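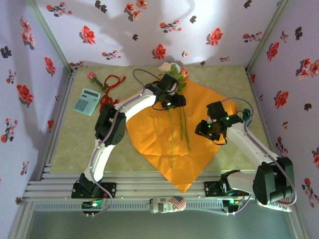
Merarico Paper & Stem, Issue 6, page 2

Wrapping Artificial Flowers: Your Questions

By Theerawat Petchrat
February

18 comments | 41 shares

These are the questions that come in most often by mail and at the counter. They cover bouquets of artificial flowers wrapped in a single sheet and tied with ribbon. Fresh flowers need a water source and a liner, and those were covered in the last issue.

Which way should the sheet be turned?

Lay it like a diamond, with one corner pointing toward you. The orange sheet on our opening page is set this way. The stems go down toward the near corner and the blossoms toward the far one. A sheet laid square to the table can be used, but the top edge comes out flat and the sides overlap too much at the bottom.

How big a sheet do I need?

For a bouquet of 5 stems we cut a square 600 mm on a side. For one or two stems, half that width is enough. If you are unsure, lay the bouquet on the sheet before cutting. The near corner should reach past the stem ends and the far corner should stand a little higher than the tallest blossom.

Does it matter if the sheet is crinkled?

No. Many people crumple the sheet on purpose and open it out again. Crinkled paper bends around the stems more easily than smooth paper and does not show fingerprints or small folding mistakes. If you want it smooth, press it under a heavy book overnight. Do not iron coated paper.

Can I use cloth?

Yes. Thin cotton or felt both work. Cloth slips more than paper, so put a small rubber band on the stems first and a second one over the cloth before you add the ribbon. Trim loose threads before you start.

My stems are too long. Should I cut them or bend them?

Most artificial stems have a wire inside. Bend them if the flowers will be used again, and cut them if they will not. Use wire cutters. Scissors will be ruined after a few stems. Long stems can also be left hanging out of the bottom of the wrap, and with green stems this looks fine.

How do I put a pink rose and a red rose together?

Put the pale one slightly higher or toward the front. Red is the stronger color and will cover a pale pink rose if it sits in front of it. With an orange wrap, I would keep some green between the red blossom and the paper.

I have one short-stemmed rose left over. Where does it go?

Set it aside until the wrap is closed. A short stem will not stay in place in the main bunch and tends to drop down inside. Once the ribbon is on, tuck it into the knot or tape it to the front of the wrap.

My ribbon is always in a tangle. What can I do?

Wind it on a card when you put it away. Cut a notch at each end of the card to hold the loose end. If it is already tangled, find one end and work it back through the loops without pulling. Ribbon that has been pulled tight keeps the creases. Satin ribbon can be steamed flat, but paper ribbon cannot.

How much ribbon should I cut?

Wrap the ribbon twice around the stems, then add the length of your forearm for each tail. Cut the ends at an angle so they fray less.

How do I work out what to charge?

Add up the stems, the sheet and the ribbon, then add your time. Keep a calculator on the table and do this as you set the materials out. Kambridge ribbon is sold by the roll, so divide the roll price by the number of lengths you get from it. Count waste as well.

What color background is best for wrapping?

A plain, light surface. Pale green or cream will show you where the edges of the sheet are. A patterned tablecloth makes it harder to see whether the folds are even.

How do I clean a bouquet that has been wrapped for a long time?

Take the wrap off first. Use a soft brush on the petals and a damp cloth on the stems. Let everything dry before you wrap it again, and use a new sheet if the old one has faded.

Where can I get single sheets?

The Mukow store and the Thepsuriya counter both sell them one at a time. Mail orders are packed in sets of 6.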